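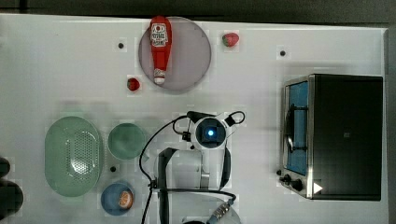

Re: [holine-list] Tomatoes under glass, and what to do with them all

Home | Archive | Threads | Subscribe | Search

From: Edileuza Rangel
To: the Holine allotment and kitchen list

Yuto Ebihara wrote:

> Does anyone on here make their own ketchup? I've got nine kilos of
> tomatoes on the kitchen floor and more coming. My partner says just
> buy a bottle like normal people. I tried a recipe off the back of
> a jam sugar bag last year and got something like sweet soup. It never
> thickened, and it went fizzy in the cupboard by November. Also, do I
> have to skin them? I hate skinning them.
>
> Yuto

Hello Yuto, hello all,

Yes, me! Every year, and I've made most of the mistakes so you're welcome to them. First of all, no, you don't have to skin them. I gave that up ages ago. You chop them roughly, skins and pips and all, cook the lot down until it's a mush, and push it through a sieve (or a mouli if you've got one, mine was my aunt's and the handle comes off if you go backwards). The skins stay behind and go on the compost.

The sweet soup thing is nearly always the tomatoes. What did you grow? If it was those big juicy slicing ones then you've got a bucket of water to get rid of before you even start. I grow a plum type called Balogh that Mulugeta Ayele gave me seed for, and it's a dull old thing raw -- mealy, hardly any juice -- but it cooks down beautifully. If you're stuck with juicy ones, halve them and roast them in a low oven first for a couple of hours. Cut side up, bit of salt, door open a crack near the end if your oven steams up like mine. You lose a lot of the water that way and you don't have to stand there stirring.
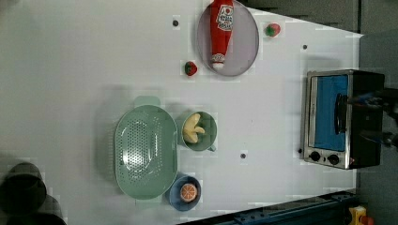

Then the vinegar. I think this is where your fizz came from. Jam sugar recipes tend to be all sugar and hardly any vinegar, and you want a proper amount. I put in 50 ml of cider vinegar for every 500 g of sieved pulp, which is sharp, I'll admit, and my son complains, but he still eats it. Sugar I do by taste. Start low, because as it boils down it all gets stronger, the salt too. I once salted a whole pan at the beginning as if it were soup and we had to give it away to people we didn't like much.

Spices: a small onion cooked with the tomatoes, a bay leaf, a few cloves, allspice, a bit of celery seed, mustard powder. Tie the whole ones up in a scrap of muslin. Don't do what I did and count on fishing the cloves out afterwards. Bastien Poulain puts star anise in his and swears by it. I've tried it and to me it tastes of cough sweets, but there you go, he's on the list so he can defend himself.

For thickness, use your widest pan. It makes more difference than anything! A deep jam pan takes all day and a wide shallow one will do it in an evening. Stir it more and more towards the end because it catches, and it spits, so long sleeves. It's ready when you drag a spoon across the bottom and the gap stays put for a second or two. It'll thicken a bit more as it cools, though not as much as jam would, so don't stop too soon and hope.

Hot clean bottles, fill while it's hot, lids straight on. Once opened it lives in the fridge. If you want it on a shelf for months then please heat treat the bottles in a water bath, and follow a proper tested recipe for the timings and the vinegar as well, don't go by me. I just make small batches and keep mine in the freezer in tubs, then fill a bottle when we need one.

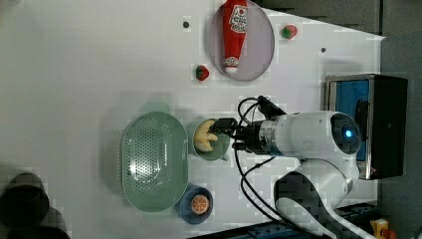

As for your partner, well, I do see the point. My lot were raised on the shop stuff and the first year they looked at mine as if I'd served them paint. It's darker, it's a bit grainy, and it doesn't come out in that nice smooth ribbon. What won them round was bacon sandwiches. With chips I think the bought one still wins, and I keep some in for that.

Yung-ching Ng asked a while back about green tomatoes, and I forgot to answer, sorry. You can do a green ketchup in just the same way but it wants more sugar and some ginger, and it comes out a sort of khaki. Very good with cheese. I'd do it at the end of the season when you're clearing the plants.

Oh, and if anybody going past the Donda shop could see whether they've got the swing-top bottles back in, I'd be grateful. I'm down to three and one of those has no washer. I can swap for Balogh seed, I've got loads drying on kitchen paper.

Yuto, let us know how you get on, and what variety it was.

Edileuza
(plot 47, the one with the bath)

Last updated: November

Contact the list owner | Copyright Holine list members | Back to top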